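로봇 파지 시뮬레이션 평가 지침 개정… 장면 구성·기록 항목 의무화

산업 | 로봇·자동화

로봇 조작 소프트웨어 업체 Wina와 시험 서비스 업체 Drengate가 공동으로 관리하는 시뮬레이션 평가 지침 'Ciltier'의 개정판이 화요일 공개됐다. 개정판은 렌더링된 가상 환경에서 그리퍼의 파지 및 이송 동작을 평가할 때 지켜야 할 장면 구성, 시점 배치, 로그 기록, 결과 보고의 요건을 정한다. 기존 판이 권고 위주였던 것과 달리 이번 판은 조항 대부분을 필수 요건으로 전환했다.

개정판은 본문 46개 조항과 부속서 2개로 구성된다. 본문 가운데 44개 조항이 필수이며 나머지는 권고로 남았다. 부속서 A는 장면 기술서 양식을, 부속서 B는 시행 로그의 필드 정의를 담고 있다.

적용 범위는 고정형 또는 이동형 베이스에 장착된 두 손가락 그리퍼의 시뮬레이션 평가로 한정된다. 다지형 핸드와 흡착식 엔드이펙터는 제외됐다. 실기 시험은 다루지 않으며, 실기 결과와의 상관성을 주장하려는 경우에는 별도의 시험 성적서를 첨부해야 한다. 시뮬레이션 결과만으로 현장 안전성을 표시하는 행위는 금지된다. 협동작업 공간의 위험성 평가 역시 범위 밖이다.

■ 장면 구성

장면 기술서에는 작업대와 배경, 대상 물체, 방해 물체, 광원을 각각 구분해 기재해야 한다. 배경 재질은 텍스처의 식별자와 반복 간격, 거칠기 값을 함께 적는다. 종전에는 '무늬 없음' 또는 '무늬 있음'으로만 분류해도 됐으나, 미세한 요철이 있는 벽면과 평탄한 단색 벽면에서 깊이 추정 오차가 다르게 나타난다는 의견이 반영됐다.

대상 물체와 방해 물체의 가림 관계도 기재 항목에 포함됐다. 초기 자세에서 다른 물체에 가려진 대상은 가림 비율을 적고, 가림 비율을 산출한 시점을 명시한다. 복수의 시점을 사용하는 시험에서는 시점별로 값을 따로 적어야 한다. 평균값만 제출한 기술서는 접수되지 않는다.

물체의 외형 모델과 충돌 모델이 다를 경우에는 두 모델의 최대 편차를 밀리미터 단위로 표기한다. 리본, 끈, 손잡이처럼 외형에는 있으나 충돌 모델에서 생략된 부분은 명칭과 위치를 별도 표에 적는다. 생략된 부분을 통과한 파지는 성공으로 집계할 수 없으며 '모델 불일치'로 분류한다. 이 분류는 이번에 신설됐다.

질량, 마찰계수, 반발계수는 물체별로 기재한다. 시뮬레이터의 기본값을 그대로 사용했다면 '기본값'으로 표시하고 버전 정보를 병기한다. 빈칸은 허용되지 않는다.

■ 조명과 그림자

광원은 위치, 방향, 세기, 그림자 생성 여부를 기재한다. 그리퍼 자체의 그림자가 배경이나 대상 물체에 드리워지는 조건은 시험 세트에 반드시 포함해야 한다. 그림자 생성을 끈 상태의 결과만 제출하는 것은 인정되지 않는다.

개정판은 그림자 경계의 연화 처리 방식도 적도록 했다. 경계가 선명한 그림자를 물체의 윤곽으로 오인하는 사례와, 흐린 그림자 안에서 물체 상단의 윤곽을 놓치는 사례를 구분해 집계하기 위한 조치다. 두 사례는 로그에서 서로 다른 오류 코드를 사용한다.

■ 시점 배치

손목 시점과 외부 시점은 별도 항목으로 관리한다. 각 시점에는 해상도, 화각, 압축 방식, 프레임 간격을 기재하고, 압축을 적용한 영상이 제어 입력으로 쓰이는지 또는 기록용으로만 쓰이는지 표시한다. 제어 입력에 압축 영상을 사용하면서 평가에는 무압축 영상을 사용한 결과는 비교표에 수록할 수 없다.

손목 시점에서는 동작 중 대상 물체가 화면 가장자리로 밀려나거나 벗어나는 구간이 발생한다. 종전 판은 이런 구간을 삭제할 수 있도록 했으나 개정판은 삭제를 금지했다. 해당 구간은 '대상 부분 가시' 또는 '대상 비가시'로 표기해 원본 그대로 보존해야 한다. 판정 기준은 대상 물체의 투영 면적이며, 부속서 B에 계산 절차가 실려 있다. 배경만 넓게 잡힌 프레임도 시행의 일부로 간주한다.

그리퍼가 화면에 거의 나타나지 않는 프레임에서는 관절값 로그를 위치 판정의 근거로 사용한다. 영상과 관절값의 시각 동기 오차가 프레임 간격을 초과하면 해당 시행은 무효다. 무효 시행은 전체 시행 수에서 빼지 않고 별도 열에 표기한다.

■ 시행 횟수와 결과 보고

하나의 작업 조건에 대한 최소 시행 횟수는 200회로 정해졌다. 난수 시드는 시험 시작 전에 등록하며, 등록 이후 변경하면 기존 결과를 모두 폐기하고 처음부터 다시 수행한다. 중단된 시행을 같은 시드로 재개하는 것은 시뮬레이터의 상태 저장 파일이 보존된 경우에만 허용된다.

보고서에는 성공률과 함께 실패 유형별 건수를 싣는다. 실패 유형은 미접촉, 미끄러짐, 낙하, 주변 물체 간섭, 시간 초과, 모델 불일치로 나뉜다. 두 유형이 겹치면 먼저 발생한 유형을 주 원인으로 기록하고 나머지는 비고란에 적는다. 주변 물체 간섭은 대상 물체의 파지 성공 여부와 무관하게 기록 대상이다.

대표 영상만 첨부하는 관행도 제한된다. 보고서에 정지 화면을 실을 때는 시행 번호와 시점 명칭을 로그에서 추적할 수 있어야 하며, 색 보정이나 노이즈 제거를 적용한 화면은 본문에 사용할 수 없다. 렌더링 과정에서 생긴 계단형 경계나 압축에 따른 흐림도 보정하지 않는다.

물체 표면의 라벨이나 표식은 판독 가능 여부를 시점별로 적는다. 판독이 불가능한 해상도에서 라벨 위치를 이용해 물체의 방향을 추정했다면 그 사실을 알고리즘 설명란에 밝혀야 한다. 라벨의 원본 텍스처를 알고리즘에 사전 제공한 경우에도 마찬가지다.

■ 적용 시점과 경과 조치

개정판은 다음 정기 접수분부터 적용된다. 이미 접수된 시험은 종전 판에 따라 마칠 수 있으나, 결과표에 적용 판을 표시해야 한다. 종전 판과 개정판의 성공률을 같은 표에 나란히 싣는 것은 금지되며, 비교가 필요하면 종전 시험을 개정판 조건으로 다시 수행해야 한다.

장면 파일을 외부에서 구매해 쓰는 기관에는 예외가 적용된다. 충돌 모델의 편차를 공급자가 제공하지 않는 경우, 시험 기관이 자체 측정한 값을 측정 방법과 함께 제출하면 된다. 물류 자동화 업체 Thambiah는 의견 수렴 과정에서 이 예외의 기한을 두지 말 것을 요청했고, 최종안에는 기한 없이 반영됐다. Thambiah는 가림 비율의 시점별 기재에 대해서는 작업량 증가를 이유로 반대 의견을 냈으나 받아들여지지 않았다.

Drengate는 3월부터 부속서 B 형식에 맞는 로그 검사 도구를 배포한다. 도구는 필드 누락과 시각 동기 오차, 시드 변경 여부를 점검하며, 실패 유형의 분류가 타당한지는 판정하지 않는다. 분류 검토는 종전과 같이 시험 기관의 담당자가 수행하고 검토 기록을 보고서에 첨부한다.

Wina는 권고로 남은 조항을 차기 개정에서 다시 다룰 예정이라고 밝혔다. 해당 조항은 광원 변경 중의 연속 동작 평가와 변형 가능한 포장재의 모델링에 관한 것이다. 포장재 조항은 시뮬레이터별 계산 방식의 차이가 커서 공통 허용 오차를 정하지 못했다. 의견은 지침 관리 창구를 통해 서면으로 접수하며, 장면 파일과 시행 로그를 함께 제출해야 검토 대상이 된다. 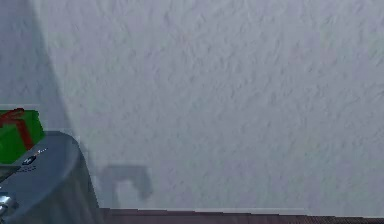
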